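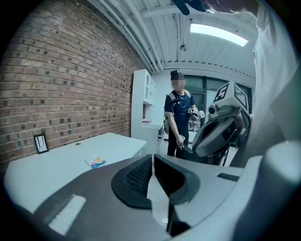 White desk, packet still on it.

Clearing a desk in one go. Quick version, I have to be out by 3.

Everything off first. Yes everything. Pens, mugs, chargers, the lot — onto the floor or the bed.

Wipe the top with a damp cloth and a drop of dish soap. Then a dry one. Do the grommet hole too, crumbs love it in there.

Sort into keep, trash, belongs elsewhere. Don't read old mail. Lâm Lưu did that last Sunday and lost teh whole afternoon.

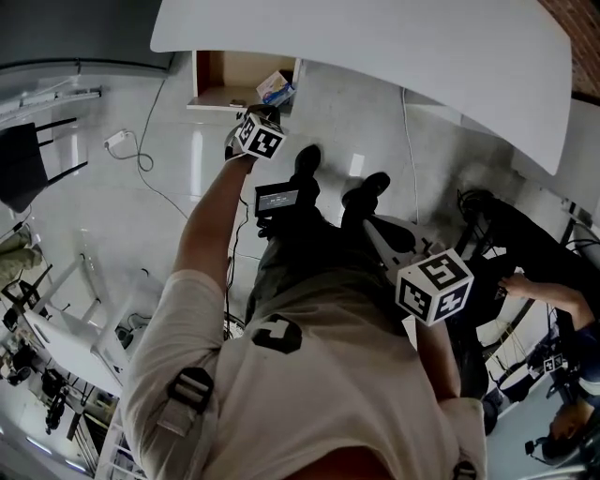
Elsewhere pile goes next, before you sit down. One trip per room. Cables: coil, twist tie, label. Masking tape is fine.

Now put back only what you use daily. Lamp, notebook, one cup of pens (test them, chuck the dead ones). Papers in a single tray — when its full, empty it.

Repeat in March or whenever it gets bad again. Drawers are a seperate job, will post those later.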